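Speaker notes: "What the density study leaves out"
Larkton Library meeting room, August 16, 2018
Noemi Costa

Slide 1. Opening

Thank the library. Mention the sign-in sheet by the door, and that signing it commits you to nothing.

Start with the map of the Longo tract. Give people time to find their own street, they always want to. Then say what we've been told: 300 homes, a "village green," a shop or two, and no effect on traffic. That last claim is the one I want to spend the evening on, but I'll get to it by way of the process, so bear with me.

I am not against building. My kids can't afford to live here and I would like them to. What I object to is being handed a conclusion and asked to comment on the font.

Slide 2. How we got here

The rezoning request went in back in February. The first notice most people on the east side saw was a sheet of paper stapled to a pole on the county road, where there's no sidewalk and nowhere to pull over. Legal? Yes, I checked. Useful? You tell me.

Planning staff then held what they called a listening session. I went. There were sticky notes. You could put a green one on things you liked and a yellow one on things you liked less. There was no color for "don't." The summary came out later and said feedback was "broadly supportive." Of course it was.

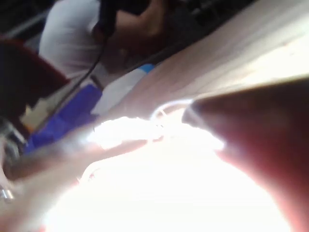 Italo Pace asked at that session who had paid for the density study. He was told the question would be taken under advisement. He asked again in writing and got a letter thanking him for his interest. (If Italo is in the room, let him tell it. He does the letter better than I do.)

Slide 3. The traffic numbers

Go slowly here. People switch off at tables.

The study says the new homes add 700 car trips a day. It puts current traffic on the county road at 4,000. So, the argument goes, it's a modest increase on a road that can take it.

Two problems. First, 700 trips from 300 homes is a bit over two per home. That is one car going out and coming back. No school run, no groceries, no delivery vans, no second job. Ask for a show of hands: who here lives in a house where one car leaves once a day?

Second, the road was counted at the north end. Anybody who drives it knows the trouble is at the south end, at the bridge, where it narrows. I asked why. The answer was that the north end is "representative." Representative of the north end, I suppose.

I could be wrong about how bad it will be. I'd like somebody to measure it so we can find out.

Slide 4. Trusesville

We're often told to look at Trusesville, so I did.

Same kind of plan, same kind of promises. Carmela Morelli was on the planning board there and was generous with her time. The green was moved to the last phase of construction, and the last phase hasn't been built. The affordable share was set at 50 homes, then cut on review after the developer said costs had gone up. The roads were finished on time, I'll give them that.

Don't read out Carmela's whole email. Just the line: "Anything not tied to a permit should be treated as decoration."

Leave that up for a second. 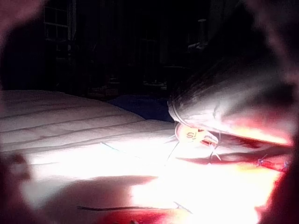

Slide 5. What to ask for

Keep this practical. Three requests, and I'd sooner we all ask for the same three than send thirty different letters.

A new traffic count at the bridge, taken while school is in session.

The affordable homes written into the permit for phase one, with a number.

The full study released, including who commissioned it and what they were asked to look at.

Jintana Thongsuk has a draft letter at the back. Change the wording. Identical letters get put in one pile and counted as one.

Slide 6. Questions

Likely ones:

"Isn't it a done deal?" Maybe. The vote hasn't happened. I've seen done deals come undone, though not often.

"Won't this lower our property values?" I don't know and neither does the person who told you so. Don't get drawn in.

"Are you running for council?" No.

If Concetta Bianchini from the planning office comes, offer her the microphone before the questions start. She was invited and she's been straight with me when I've called.

Stop on time. They lock up the building.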